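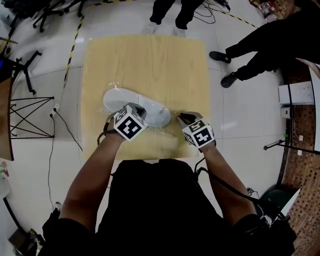
Langlois Shoe Swap Returns, Bigger Than Ever
Jun 20, 2026

The Langlois shoe swap is back this August, and what a year it's shaping up to be! Families handed in 467 pairs last summer, everything from toddler sandals to hiking boots, and the new drop-off point at the Panico building has already filled 12 bins.

The rules are the same as always: bring a clean pair, take a pair home. Kids under three swap free, everyone else chips in $2 toward the hall rental.

"We had a line out the door last time and people were still smiling," said organizer Carys Pugh, who is hoping for more big sizes this year (anything over a men's 12 goes fast).

Spyros Stefanou will be back at the repair table with glue, laces and a lot of patience. Drop-off is open on weekday evenings until the end of July.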